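Right, I'm finally doing something about the odds and ends. Seventeen years of stuff that "might come in handy" and I can't find a pair of scissors. Wish me luck.

Kettle's on. Rule from Vilja: if I can't say what it's for in 5 seconds, it goes.

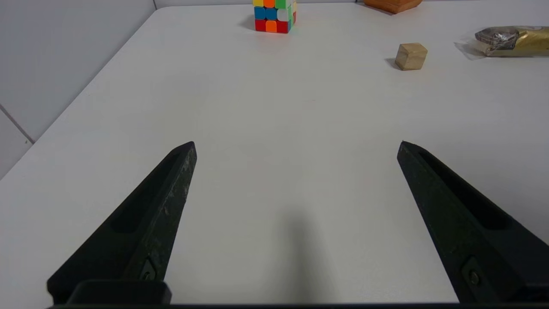
My trouble is that I sort by moving things about. Pick it up, have a think, put it down six inches to the left. So there's a lovely stretch of bare white table and all the small bits are still scattered up at the far end – I'll get to them after my tea!

Reece wants to know if he can have anything I chuck. No, Reece. You've got your own drawer.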